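Legal Help Board > Criminal Procedure > Evidence and Discovery

Theresia Strebel
Posted in February

Ask | Browse | Tags | Sign in

My brother is charged with burglary of a storage unit in Endwood. The only physical evidence is a shoe print on a vinyl floor. The lab report says the print "corresponds in class characteristics" to his work boots. His lawyer got 438 pages of discovery on Tuesday and the examiner's bench notes are not in it. Are we entitled to them, and does that phrase mean a match?
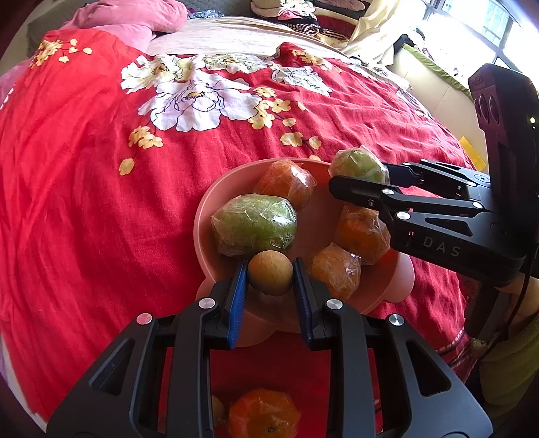

Brown fruit at the front of the pink bowl.

Eugeniusz Grabowska

It does not mean a match. Class characteristics are outsole design, physical size and general wear. Any boot of the same model and size can share them. An identification needs randomly acquired marks such as cuts, nicks and embedded stones. If the report lists none, the examiner did not find enough to go further.

On the notes, the lawyer should send a written request naming the items:

- bench notes and worksheets
- test impressions of both boots
- scene photos at full resolution, with the scale visible
- the technical review form

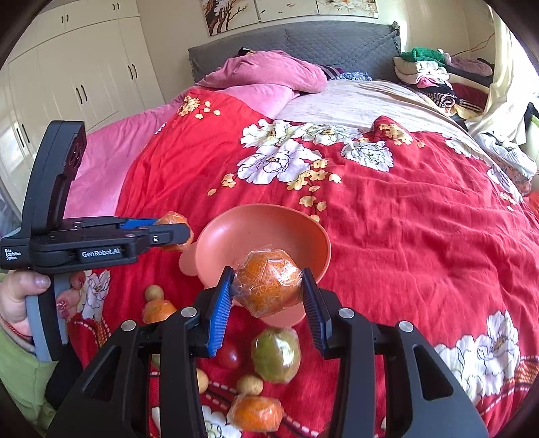
If the state does not answer the letter, the next step is a motion to compel. Attach the letter. Deadlines vary by state and some courts run them from arraignment, so check the local rule first. I had one case where the notes ran to 17 pages behind a one-page report, and the left boot had been excluded in them.

Sepehr Shahbazi

Boots are boots. They sell thousands of those. Get it thrown out.

Padmavathi Bangera

Class evidence is usually admitted, so I would not plan on exclusion. The better use is cross-examination on how common the outsole is. Ask for a defense expert too. If the lawyer is appointed, the court can be asked to pay; ours approved $700 for a records review.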